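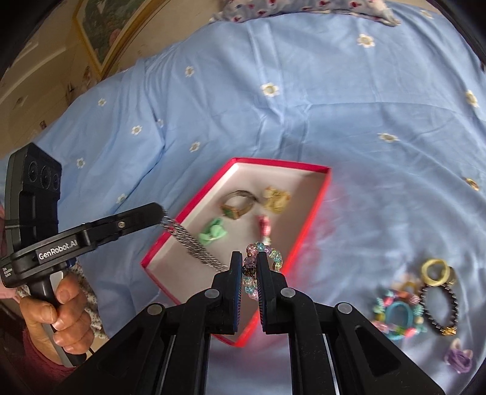 So what happens when people think your joke news story is real?

Mostly you get email. A lot of email, and then a phone call from the team you made the joke about.

OK, thread. I write for Skodader, a little parody news site that covers sports in our corner of the state. In August I wrote a piece headlined "Suken Fans Granted Legal Right To Leave In Seventh Inning With Dignity." It was a dumb idea I had in a parking lot.

The gist of the story: the city had passed an ordinance letting anyone with a ticket walk out of a Suken game early without having to pretend they'd left something in the car. There was a form. You had to get it stamped at the hot dog stand.

I was so proud of the form. It had a box for "reason for departure" and the only choices were "traffic" and "this."

We normally get 600 readers on a good piece, and half of them are my mother's church. It went up on a Friday morning and I went to work at my real job.

By lunch it was at 2,104. I thought the counter was broken!

What had happened is somebody posted it in the Brinero neighborhood group with no link to the site, only the headline and the first paragraph. Which, fine, I've done the same thing with a recipe. But that group does not joke around. That group once argued for a week over a mailbox.

First comment: "Typical. They'll spend money on this but not the potholes."

Second comment: "My husband left in the fifth on Tuesday, is he grandfathered in?"

I still can't tell if she was kidding. I've read it so many times. If she was kidding she's funnier than I am and I'd like her to write for us.

Then the Parsa people found it. If you're not from around here, Parsa is the team across the river and their fans will believe anything bad about Suken fans, because to be fair most of it is true. They started bragging that THEY didn't need a law to stay until the end. (They had lost eleven to nothing that same week. I was there. The place was empty by the sixth.)

My editor is Keyvan Khosravi and he's the calmest man alive. I texted him in all caps. He wrote back "nice, fix the typo in paragraph four."

There was a typo in paragraph four.

Now the phone call. It was a very polite woman from the Suken front office, and she said fans had been asking at the hot dog stand for the stamp. Real people! In line! Not buying hot dogs!

I apologized about nine times. I offered to take it down. She said no, no, don't do that, but could I please tell her what the stamp was supposed to look like.

Reader, they made a stamp.

It's a little guy walking away with his head down. They stamped 217 people at the next home game, and she says some of them got stamped and then stayed for the whole thing, so that tells you how well the system works.

Since a few of you asked, yes, we've talked about putting a big "THIS IS SATIRE" label at the top of everything. I go back and forth. It feels like explaining the joke before you tell it. But I also don't love the idea of somebody's grandpa standing in the wrong line in that heat.

Where we landed for now: there's a line at the bottom of each story, and the date line now says "The Bleachers" where the town used to go. Keyvan wanted the label in the headline and I said I'd quit, and he said "you don't get paid," so we split the difference.

The thing I didn't expect is how many fans wrote in wanting MORE made-up rules. One guy would like it to be illegal to start the wave when the team is down by five or more. Someone else wants a permit system for the cowbell. I would vote for the cowbell thing in real life.

Anyway the follow-up is half done. Working title is "Area Dad Enters Third Decade Of Explaining Infield Fly Rule, Still Wrong." My dad has seen a draft and has notes. The notes are about the infield fly rule.

If you've got a Suken or Parsa story, send it to me. I'll change the names. And if you have one of the stamped programs and don't want it, I'll trade you for it, I was out of town for that game and never got mine.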